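Notes for Hiltow talk, 20 Oct 2019
Play kitchens: who are they for?

Slide 1. Wait for the latecomers. Say hello. Confess that I have now given 143 hours of adult life to toy kitchens, and that my own has one drawer that shuts.

Slide 2. Worktop and plate. Let them look before talking.

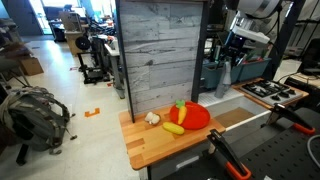 The Evangelista survey, July. Parents were asked what sold them the kitchen. Top answer by a mile: "it would go with ours". Children were asked as well, and said "the tap". Pause for laugh. If no laugh, press on to vegetables.

Vegetables. A toy carrot always keeps its leaves. When did anyone here last buy a carrot with leaves? Wisuvach sell theirs in bags of 11, all spotless. Garlic is a newer arrival, and I blame the parents.

Slide 3. Sink and hob. Drink some water.

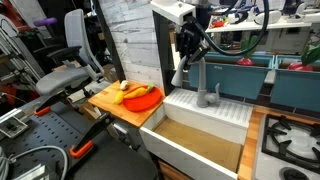 On to play value. In the Palletti nursery sessions the sink had a queue five deep while the oven went begging. Washing up is thrilling until the age at which it becomes useful. Read out the quote about soup (card 2). Don't do the voice.

Questions. Someone will ask about plastic. Someone else will tell us about their grandson. Allow both, then coffee.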